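Drelville Supper Club
Minutes of the February meeting
Shares 100 | Comments 223

The meeting opened a little after seven on Sunday, once everyone had found a chair and the soup had gone round. The minutes of the last meeting were read and approved, with one correction – the dessert was a pear crumble and ought to be remembered as such.

1. Money
The balance stands at $1306 after paying for the hall and the new tablecloths. The harvest supper brought in $1780 before expenses, and the members gave a hearty round of applause to everybody who cooked, served or simply came hungry. It was agreed to keep the ticket price where it is for spring.

2. Spring supper
There was a long and very friendly discussion about the menu. The Lockyer road members would dearly love a chowder, while the Ronham side of the room favored a big vegetable stew with dumplings, and in the end we voted for both (the stew by a wide margin, the chowder out of affection). Bread will come from the Ronham bakery as usual. Nearly 100 guests are expected, so please tell your neighbors to book early!

3. Cooking at home for the supper
Several newer members asked how people manage large dishes on an ordinary stove. The advice was to start the onions early, keep the deep pan toward the back, and leave the small saucepan up front for sauces that need stirring.

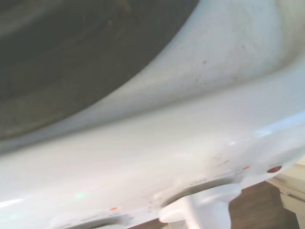
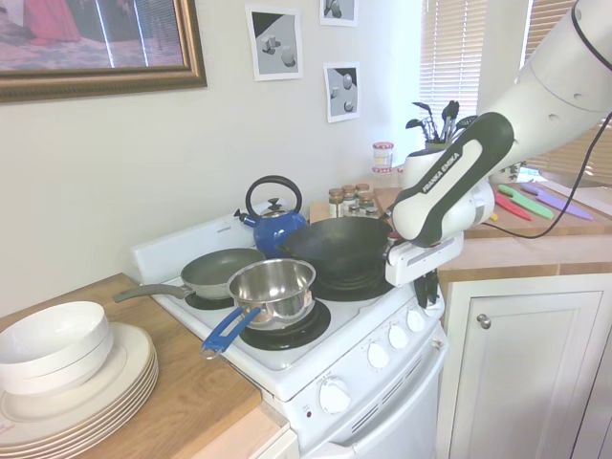
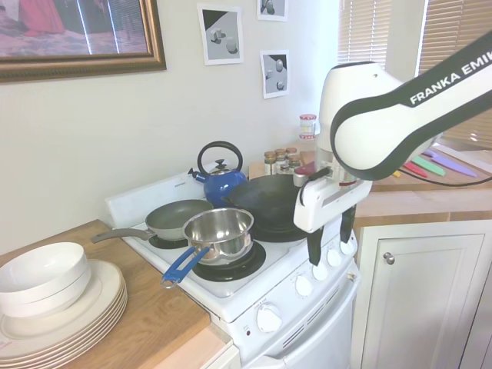
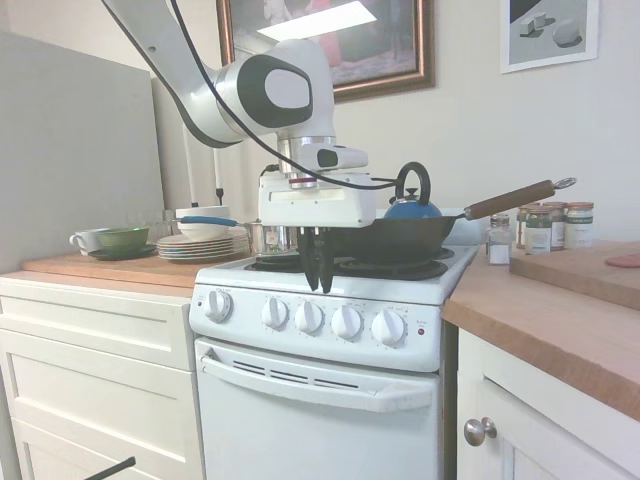

The last three show a white electric stove with cookware on it.

4. Recipe booklet
The second printing of the booklet is coming along nicely. Recipes should be written out by hand or typed, with the number of servings at the top, and dropped in the box by the coat rack. A member kindly offered to test anything containing rhubarb.

5. Shelving
The Statadeck shelves in the pantry were approved after some back and forth over the color. Cream was chosen.

6. Any other business
Two casserole dishes and a very nice ladle are still waiting to be claimed from the harvest supper. The meeting closed at nine, and tea was served.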